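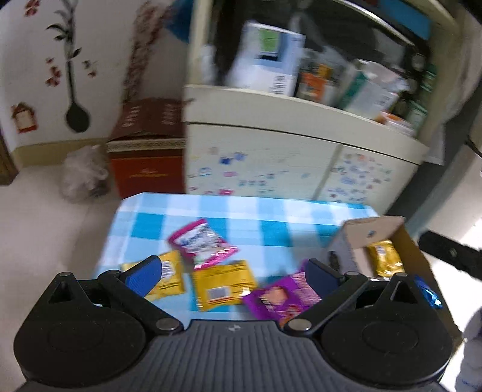 Patient Portal and Records FAQ
Stasta Family Practice

How do I request a copy of my medical records?
Sign in to the portal, open Records, and select Request Copy. Paper forms are accepted at the front desk.

How long does a request take?
Electronic copies are released within 20 business days. Records stored at the Vudby office may take longer.

Is there a charge?
Portal downloads are free. Printed copies have a flat fee of $95 - payable before release.

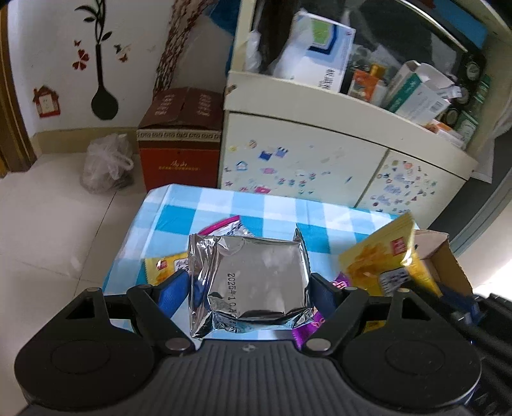
Diane Chan
Health Records Manager

Can a family member view my chart?
Yes, with a signed proxy form (Form 644). Proxy access ends when you cancel it in writing.

What if my chart contains an error?
Submit a correction request. Your doctor will review it and reply through the portal - the original entry stays on file.

Last updated 23 August 2024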